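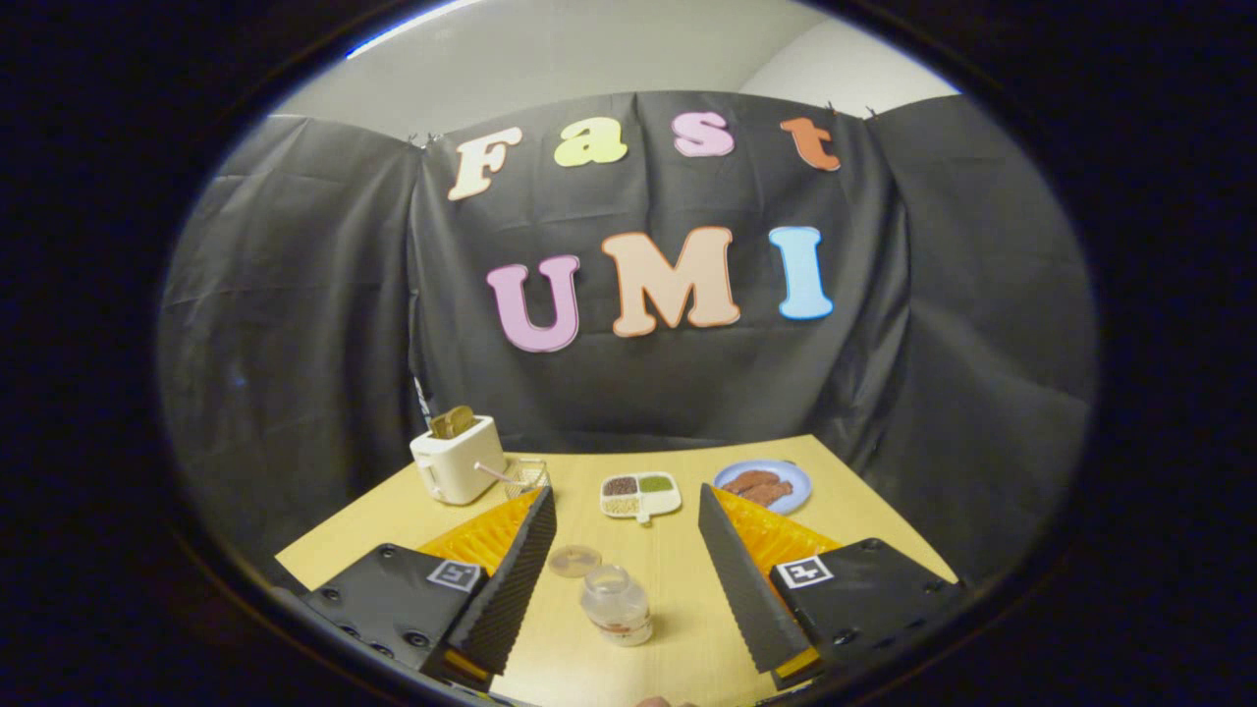
Wullow 2 app-controlled rolling robot

Manufacturer: Skareo
Age: 8 and over
Listing updated: 09/11/2021

Wullow 2 is a two-wheeled robot driven from a phone or tablet over Bluetooth. The shell is sealed polycarbonate and may be rinsed under a tap. The tyres pull off for cleaning and are sold separately.

Control
The Brikota app provides a joystick mode and a block editor with 17 commands. Programs are stored on the phone. Firmware 2.2, issued in February, corrects drift on carpet.

Power
Built-in lithium-ion cell, charged by USB-C. The robot cannot be driven while charging.

In the box
Robot, 2 spare tyres, charging cable, printed guide. Mains plug not supplied.

Design: Nesrin Erdem. App: Ataberk Baysal.
UK stockist: Fitzsimmons. Trade orders by email only.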